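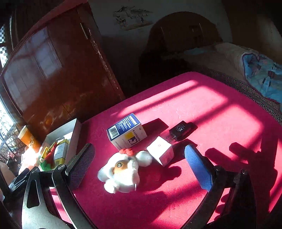 Foto: Declan Madigan / Projekt Veres

Zwischenbericht an die Förderstelle
Projekt Veres: Interreligiöse Gesprächsreihe und Textarchiv
Stand: 26. März 2018

1. Gegenstand des Berichts
Der Bericht umfasst den zweiten Förderabschnitt. Gefördert werden die Gesprächsreihe an den Standorten Closach und Cloditz sowie der Aufbau eines Archivs mit Beiträgen aus christlicher, muslimischer, jüdischer und nichtreligiöser Perspektive. Träger ist der Verein Clalanard, die Projektleitung liegt bei Declan Madigan.

2. Gesprächsreihe
Im Berichtszeitraum fanden 18 Gesprächsabende statt. Zwei Abende in Cloditz mussten im Januar verschoben werden und werden im nächsten Abschnitt nachgeholt. Die Themen folgten dem bewilligten Arbeitsplan: Speisevorschriften und gemeinsame Mahlzeiten, Bestattung, Eid und Gelöbnis, religiöse Erziehung in gemischten Familien. Das Thema Seelsorge im Krankenhaus wurde auf Wunsch der Referenten geteilt und erhält einen eigenen Termin.
Die Moderation erfolgt weiterhin zu zweit, wobei mindestens eine Person keiner Religionsgemeinschaft angehört. In Closach war diese Besetzung durchgehend möglich. In Cloditz wurde an einem Abend mit Einverständnis der Beteiligten davon abgewichen.

3. Textarchiv
Das Archiv enthält derzeit 1.643 erschlossene Beiträge. Erfasst werden Verfasser, Tradition, Textsorte, Entstehungsjahr und Rechtestatus. Bei 41 Beiträgen ist der Rechtestatus ungeklärt; sie sind für die öffentliche Ansicht gesperrt und nur intern recherchierbar.
Die Verschlagwortung wurde überarbeitet. Der bisherige Oberbegriff »Konfessionslose« ist entfallen und durch getrennte Einträge für atheistische, agnostische und humanistische Positionen ersetzt. Die Umstellung der Altdaten ist abgeschlossen, die Querverweise im Bereich Predigt und Ansprache stehen noch aus.

4. Abweichungen vom Arbeitsplan
a) Die Handreichung für Moderierende liegt als Entwurf vor, nicht wie vorgesehen als Druckfassung. Offen ist das Kapitel zum Umgang mit Missionsabsichten in der Gesprächsrunde, zu dem zwei abweichende Stellungnahmen eingegangen sind.
b) Die Übersetzung ausgewählter Beiträge ins Türkische wurde begonnen. Für das Arabische konnte noch keine Vergabe erfolgen.

5. Mittelverwendung
Die Personalmittel wurden planmäßig abgerufen. Bei den Sachmitteln besteht ein Rest aus der nicht erfolgten Drucklegung. Die Übertragung in den folgenden Abschnitt wird hiermit beantragt, die Zweckbindung bleibt unverändert.

6. Nächste Schritte
Nachholtermine in Cloditz; Abschluss der Handreichung; Rechteklärung der gesperrten Beiträge; Vergabe der arabischen Übersetzung. Die Belegliste wird mit dem Verwendungsnachweis eingereicht.

gez. Declan Madigan
Clalanard, Projektleitung Veres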